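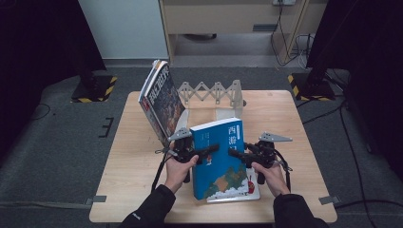 Can one student record the bookshelf task alone?
One student can run the grippers, but club rules call for a second person at the laptop for every session. The second person starts and stops the recording, writes the log, and calls a halt if a cable catches.

4. Bookshelf task: set-up and recording

This section covers the two-handed book task for the Kosen hand-held grippers. Read section 3 (charging and pairing) first. New members should do at least one practice session with Sawsan Sleiman or Ermanno Palumbo before recording anything that goes into the Skatby set.

4.1 Preparing the table

1. Put the table between the floor plates. Keep your feet clear of the plates while you work.

2. Open the accordion stand along the far side of the table. It should stand without being held. If it folds up when you lean a book on it, open it one more notch.

3. Lean the starting books against the stand and lay the remaining books flat. The starting layouts are on the sheet inside the cabinet door. Use the layout number given in the session plan.

4. Run each gripper cable down the outside of your arm and away from the table. Leave enough slack to reach the far corners.

5. Pull your sleeves down to the wrist and take off watches and bracelets.

Caution: Do not step over a cable while holding a gripper. Put both grippers down, move the cable, then pick them up again.

4.2 Checking the grip

Do this at the beginning of each session and again after every 10 recordings.

1. Close both grippers with nothing between them. The jaws should meet evenly. If one side arrives early, stop and see section 6.

2. Pick up a paperback from the flat position with one gripper. Slide one finger along each side of the book and close slowly. Do not squeeze until the cover bends.

3. Look at the foam on the finger pads. Torn edges and crumbs are normal wear, and a pad can stay in use as long as foam covers the whole contact face. Brush any crumbs off the books and table before you record.
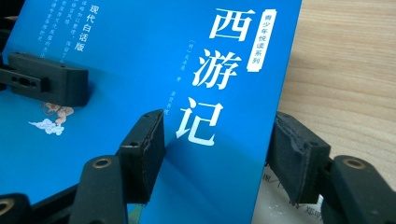
4. Lift the book a hand's width and hold it while your partner counts to 8. If it slips, change the pad and repeat the check. Spare pads are in the drawer marked Brinholm, with the small screwdriver.

5. Repeat with the other gripper.

Note: Glossy covers slip more than matte ones. If a book fails with new pads on both grippers, write its title in the log and swap it for another of the same size.

4.3 Recording

1. Stand facing the table with both grippers open and wait for your partner to say "go".

2. Take the book with one gripper, bring the second gripper in, and hold the book upright between the two. Keep your elbows low so that your arms do not cover the book.

3. Place the book against the stand. Open one gripper, wait a moment, then open the other.

4. Move both grippers back to the near side of the table. Your partner stops the recording.

5. Reset the books to the starting layout.

If you drop a book, leave it where it fell until the recording has stopped. Dropped books are kept in the set -- mark the line with a D in the log and carry on. Do not delete anything yourself. Agata Santoro goes through the files on Saturday and decides what comes out.

A recording longer than 62 seconds is split into two files by the Ďurica script. Both halves need the same log number.

4.4 Putting away

1. Switch off both grippers and coil the cables loosely.
2. Fold the stand and return the books to the shelf.
3. Copy the session folder to the club drive and check that the file count matches the log.
4. Lock the cabinet. The key goes back to Lino Serra or to the office in room 615.

Questions about the layouts go to Adhiambo Nyaga. For faults with the grippers, fill in the form at the end of section 6.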